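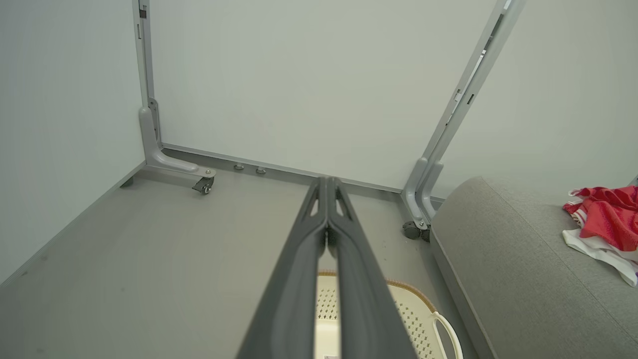

Skudura is the student manipulation project at Toltport, and it is looking for participants for the next working period, which begins in June. The project concerns one household task: moving garments from furniture into a container, by teleoperation first and by a learned policy afterwards. The test layout is kept simple. A garment goes on the sofa, a perforated basket stands on the floor close to the armrest, and the operator brings the two-finger gripper to the cloth, closes it, carries the cloth over the rim and opens it. The sequence is easy to write down and takes most people several sessions to perform evenly.

Places and roles

There are 13 places. Applicants may name a first and second preference among the following.

Operator. Drives the arm and records episodes. No earlier experience is required. Operators must be able to repeat the same motion many times at a steady speed and to stop when asked.

Annotator. Reviews recorded episodes, marks the start and end of each grasp, and rejects those with dropped frames or an incorrect starting layout. Suits applicants who cannot attend in person every week, as half of this work can be done remotely.

Controls and software. Maintains the recording scripts, the calibration routine and the training configuration. Working Python is required. Familiarity with Linux and version control is required. ROS is useful.

Mechanical. Inspects finger pads and fixings, prints and fits replacement fingers, and keeps the log of changes to the gripper. Applicants should be able to read a drawing and use hand tools safely.

Scope of work

The target for the period is 2000 accepted episodes. The set carried over from the previous period contains 921, all recorded with a single garment type. The new recordings are to vary the garment, its position on the seat and the distance between basket and sofa. Recording blocks last 20 minutes, followed by a change of operator.

An episode is accepted if:
- the garment starts fully on the sofa and ends fully inside the basket
- the basket is upright at the end
- the wrist view is unobstructed throughout
- the operator has not touched the garment by hand after recording starts

Failed grasps followed by a second attempt are kept and labelled as retries. They are used in a separate training run.

At the end of the period the team enters the Widmer challenge in the soft goods class. The entry consists of an unattended run on a layout set by the judges, plus a written report of no more than eight pages. All participants are credited in the report under the role they worked in.
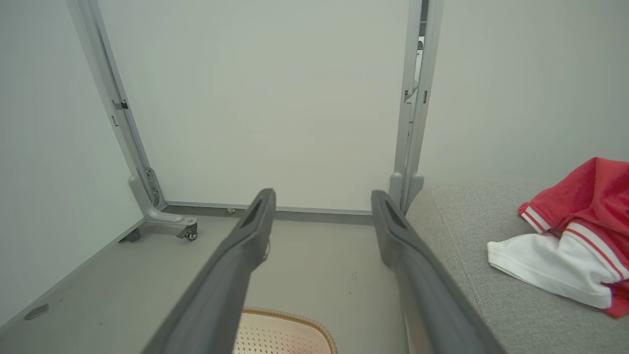 Last changed: 25 Apr 2025

Working area

The floor layout consists of the sofa, the basket and an upright metal frame against the wall. The frame stands on castors. Its position is part of the layout and is not to be altered between recordings of the same series. Participants reset the garment and basket only. The arm's approach path passes low over the floor in front of the frame, and the path must be clear before the drive is enabled.

Who may apply

Any student registered at Toltport, at any level and in any department. Previous participants may reapply and should state what they would do differently. Staff may attend as observers.

Participation is unpaid. It can be counted as a practical module where the home department agrees, and applicants should settle this before applying. Travel to the Widmer challenge is covered by Gastari, which also supplies the spare finger sets. Gastari has no claim on the recordings or the report.

Time required

Two sessions a week for operators and mechanical, one for annotators. Controls and software arrange their own hours but must be present at the first session of each series. A safety induction is compulsory for all roles and must be completed before entering the working area.

How to apply

Send one page to the Skudura project address stating your department, year, preferred roles and the sessions you cannot attend. Applicants for controls and software should add a link to code they wrote themselves. Applicants for mechanical should add a photograph or drawing of one part they have made. A CV is not needed.

Operator applicants are invited to a short trial on the arm. The trial is used to assign session partners and is not scored.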